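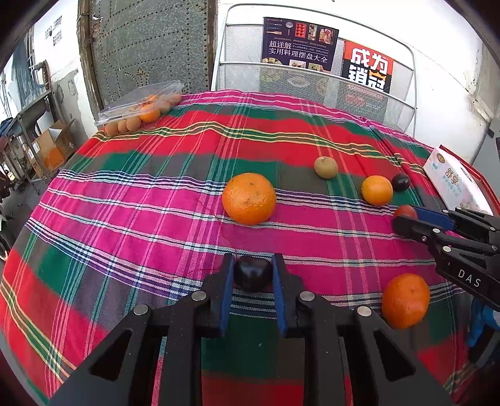
4. Ensayo comparativo de pinzas manuales con objetos redondeados

4.1 Objeto de la sección

La presente sección establece el procedimiento para comparar dos o más pinzas manuales Halgate en tareas de agarre de piezas pequeñas de superficie curva. El ensayo se efectúa antes de aprobar un juego de dedos para uso habitual y debe repetirse cada vez que se sustituya un dedo, un pivote o la cámara de la pinza. Los resultados se anotan en la hoja de registro Corrigan, que acompaña al equipo.

El procedimiento es aplicable a las pinzas de dos dedos con transmisión por eslabones. Para las pinzas de ventosa deberá consultarse la sección 6.

4.2 Material necesario

Dos pinzas manuales con la cámara montada y el soporte apretado.
Un controlador Teleo por cada pinza, con la batería cargada.
Fruta fresca de varios tamaños y texturas: ciruelas, naranjas, kiwis y tomates pequeños.
Un mantel de tela estampada que cubra la mesa por completo.
Una báscula de cocina y un paño de algodón.

Nota. El mantel de cuadros o de bandas de colores forma parte del ensayo. Los fondos lisos dan resultados demasiado favorables en la detección de contornos y no se admiten como única condición de prueba.

4.3 Preparación del puesto

1. Extienda el mantel y elimine las arrugas en la zona de agarre.

2. Limpie los dedos de ambas pinzas con el paño seco. No utilice alcohol ni disolventes sobre los dedos azules, ya que endurecen el material y alteran el rozamiento.

3. Compruebe que los eslabones abren y cierran sin holgura. Si percibe un salto al final del recorrido, revise las tapas de los pivotes antes de continuar.

4. Pese cada pieza de fruta y anote el valor. El peso máximo admitido para esta pinza es de 700 gramos; las piezas que lo superen se retiran del ensayo.

5. Distribuya la fruta sobre el mantel sin alinearla, dejando entre las piezas espacio suficiente para la entrada de los dedos. Conviene que al menos una pieza grande quede próxima al centro.

6. Encienda los controladores y espere a que el indicador de enlace permanezca fijo.

4.4 Ejecución

7. Asigne una pinza a cada mano. Anote qué unidad se emplea con la derecha y cuál con la izquierda; el cambio de mano se realiza a mitad del ensayo.

8. Comience por la ciruela. Aproxime la pinza desde arriba, sitúe un dedo a cada lado del fruto y cierre hasta que el contacto sea simultáneo. La piel lisa y brillante hace de la ciruela la pieza más exigente en cuanto a deslizamiento.

9. Eleve la pieza apenas lo necesario para separarla de la tela y manténgala así durante 17 segundos. Registre cualquier giro del fruto entre los dedos.

10. Deposite la pieza sin soltarla desde altura y repita la operación con la segunda pinza.

11. Prosiga con el tomate pequeño. Acerque primero la punta de un solo dedo hasta rozarlo y, solo entonces, centre la pinza. Si el fruto rueda, devuélvalo a su posición y anote un intento fallido.

12. Ensaye a continuación el kiwi y las naranjas, de menor a mayor diámetro. En las naranjas grandes el cierre debe efectuarse por el ecuador del fruto.

13. Intercambie las pinzas de mano y repita los pasos 8 a 12.

Precaución. No cierre la pinza con la otra dentro de su recorrido. Los vértices de las placas exteriores pueden engancharse entre sí y deformar los eslabones.

Precaución. Los huevos quedan excluidos de esta sección. Su manipulación requiere los dedos de baja fuerza Bendex y el procedimiento del anexo C.

4.5 Revisión de la imagen

14. Reproduzca la grabación de cada pinza. La lente de gran angular curva los bordes de la mesa; esta deformación es normal y se corrige en el programa de calibración.

15. Verifique que las puntas de ambos dedos permanecen visibles durante todo el agarre. Si una de ellas se pierde, incline el soporte de la cámara 2 grados y repita la toma.

16. Compruebe que la pieza sujeta se distingue de las bandas oscuras del mantel. En caso de duda, aumente la iluminación del puesto sin modificar la exposición de la cámara.

4.6 Criterios de valoración

Se considera válido el agarre en el que la pieza se mantiene elevada durante el tiempo fijado, sin giro apreciable y sin marca en la piel. La marca se examina a simple vista, inmediatamente después de depositar la pieza y de nuevo al término de la sesión.

En la validación interna de los dedos curvos se efectuaron unos 792 agarres con fruta de mercado. Los fallos se concentraron en las piezas de menor tamaño y, en su mayoría, se debieron a un contacto no simultáneo de los dedos. Por ello, la hoja de registro reserva una columna a esta incidencia.

Cuando dos pinzas obtengan el mismo número de agarres válidos, prevalecerá la que haya dejado menos marcas en el tomate.

4.7 Conservación de los registros

Las hojas y las grabaciones se conservarán juntas, identificadas con el número de serie de cada pinza. Las discrepancias entre operadores se remitirán a Sointu Tikkanen, responsable de ensayos; las averías mecánicas, a Liam Keane, del servicio técnico.

Sección revisada el domingo, 28 de febrero de 2021. Sustituye a la edición de septiembre.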